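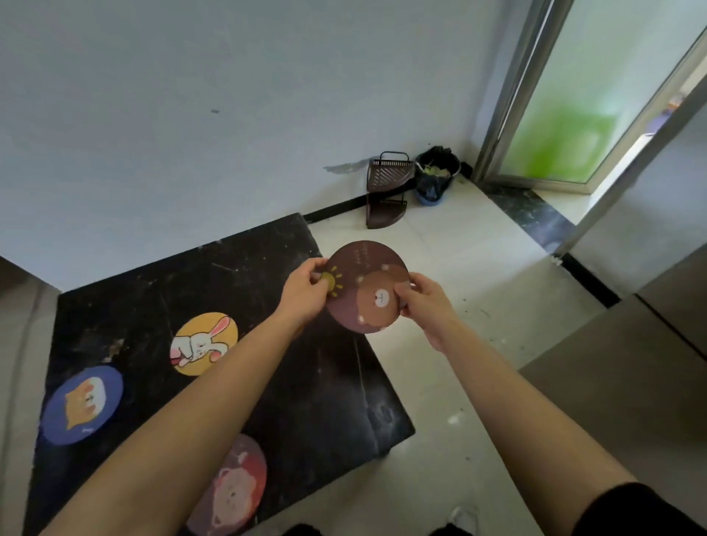
How should the coasters be cleaned?
Wipe each coaster with a soft damp cloth and a little mild soap, then dry it with a clean towel. Do not soak it or place it in a dishwasher.

Barroso Round Animal Coasters
Supplied by Kuvonero
Page revised May 4, 2018

The Barroso series consists of round coasters printed with cartoon animals. It is intended for homes, reading rooms, staff kitchens and waiting areas where cups and glasses are set down on finished surfaces. Each coaster carries a single character on a solid ground color, so that people sharing a table can tell their places apart.

Designs
Brown, with a bear face in lighter tan, pale pink spots and a small yellow sun.
Golden yellow, with a white rabbit. The long ears are lined in pink.
Dark blue, with an orange and white cat.
Reddish-pink, with a pale animal face.

Small white lettering forms part of the print on the brown and dark blue designs. Custom lettering is not offered.

Use
Place the coaster on a flat, dry surface with the printed side up. The series is suitable for cups, mugs and drinking glasses. It is not intended for pans, baking dishes or any item taken directly from an oven or stove. Coasters should not be used as lids in a microwave oven.

Storage
Coasters may be stacked when dry. For long storage, place a sheet of plain paper between them to protect the print, and keep the stack away from direct sunlight.

Ordering
Coasters are sold singly or in packs of 2 of the same design. Institutional customers may order cartons of 100. Orders above 1,000 are filled from the Rencombe warehouse and require 11 working days before dispatch. Designs may be mixed within a carton if the quantities are stated on the order form.

Returns
Unused coasters may be returned in their original packaging. Damage found on delivery should be reported before the remaining goods are put into use.

Related items
Trollora table mats
Trollora serving trays
Barroso coaster stand (available from August)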